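The Week the Gripper Wouldn't Let Go
A gallery from the Tisstead kitchen bench
Posted 10/31/22 by Ayantu Woldegiorgis

Welcome back to the gallery! This one is all about a fault, and I have been looking forward to writing it up, because it was the most interesting week we have had at the bench this fall. For anyone new: Maseo is our kitchen arm, Tisstead is the building with the nice countertops, and we teach Maseo to do the small jobs that come before and after cooking. Clearing a board, moving a packet, putting a utensil back on its side of the counter. Small jobs, lots of them, over and over.

The fault was a stuck grip. Maseo would close on something, carry it to the right place, get the command to open, and then keep squeezing. The screen said open. The fingers said no. We got the first one on a Tuesday during a run of 50 pick-and-place trials, and I thought I had typed something wrong (I often have). I cleared it, started over, and four picks later it did the same thing again with a rubber spatula.

A stuck grip sounds like a nuisance, and with a spatula it is one. With anything hard, or anywhere near a hand, it's a safety matter, so Vimala Shenoy put the red tag on the cell that afternoon and we switched to supervised runs only: one person at the keyboard, one person at the stop button, and hands off the counter until the arm is parked. If you have ever worked with Vimala you know she also reads the rules out loud every single morning. I have come to like it!

Back at the bench, we slowed the arm to half speed and went hunting. The first job was to get the fault to happen on purpose. That took longer than I want to admit, mostly because we kept changing two things at once. Sabine Brinkmann finally wrote the whole plan on a sheet of paper and made us go line by line: same start pose, same height over the board, same opening width, change one thing, write it down, go again.
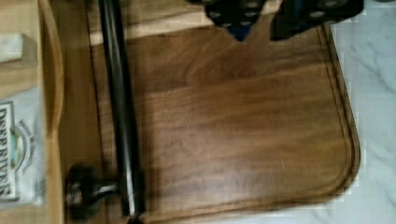
Wrist view over the cutting board, with both fingertips at the top and the marble to the right. The chips bag on the left says DEEP RIVER.

Wait, correction from Sabine, who proofreads these: the bag only says DEEP RIVER as far as you can read it there, and I supplied the chips myself. Leave it to me to see snacks everywhere.

I love the wrist view for this kind of work. You get the wood grain, the groove near the edge of the board, even the little knife marks, and you get the fingertips in the same picture as whatever they are about to do. The side camera is better for judging height, but for a grip problem I want to be up close. It does smear when the arm moves, and you can see some of that in the picture. We have asked for a faster shutter setting and Tekle Sisay has it on his list.

So what was wrong? We had three theories going by Wednesday lunch, and mine was the worst of them. I was sure it was the network, with the open command arriving late or getting dropped. Tekle pulled the logs and every command was there, on time, in order. Theory gone.

Lena Śliwiński bet on the force setting. When Maseo closes on something, the controller holds a small squeeze so the object doesn't slip, and she thought that hold wasn't being released before the fingers were told to open. She was very close! The hold was being released fine at normal speed. After a pause, though, it wasn't. If anybody hit pause while Maseo was holding an object and then hit resume, the controller brought back the hold from before the pause and gave it priority over everything that came later. The open command went in, got politely accepted, and lost.

That explained the Tuesday run so well that I laughed. I had paused it to answer the phone.

Once we knew, we could make it happen whenever we wanted, and Lena ran it again and again with a folded dish towel until she was satisfied. She logged 46 stuck grips in one afternoon, each one from a pause in the middle of a carry. I have never seen anyone so pleased with a list of failures.

The fix came in two parts. Tekle changed the resume step so the old hold is thrown out and the controller takes a fresh reading from the fingers before it does anything else. Then Vimala asked for a check that doesn't trust the first part: if the fingers have been told to open and haven't moved after 2 seconds, the arm stops where it is and the light on the post goes amber. No retry, no wiggle. Somebody has to walk over, look, and clear it by hand. I argued for one automatic retry and I lost, and I think she was right. A retry would have hidden this thing from us for weeks.

We also found a smaller problem along the way. The manual release on our old Irkico controller was labeled on the back, where you can't read it without leaning over the counter. There is a big new label on the front now, and all of us have practiced the release with the power off. Please do the same if you have one of these older units. It's a five-minute job and kind of fun.

Where things stand: supervised runs are going well, and the amber light has come on only when we tricked it into coming on. Vimala wants a full week of clean runs with pauses thrown in at random before the red tag comes off. Lena has volunteered to do the random pausing and is enjoying it far too much.

A few of you wrote in to ask whether the Zeleke arm upstairs has the same fault. It runs the same resume code, so yes, it could. It has been tagged too, and it gets Tekle's change as soon as ours has passed. Until then, please don't pause it with anything in its fingers. Let it finish the carry, or use the stop button and clear it by hand.

Thanks to everybody who sent in their own stuck-grip stories! Keep them coming, especially the ones with log files attached. Next gallery is the drawer-opening trials, and I already have a favorite handle.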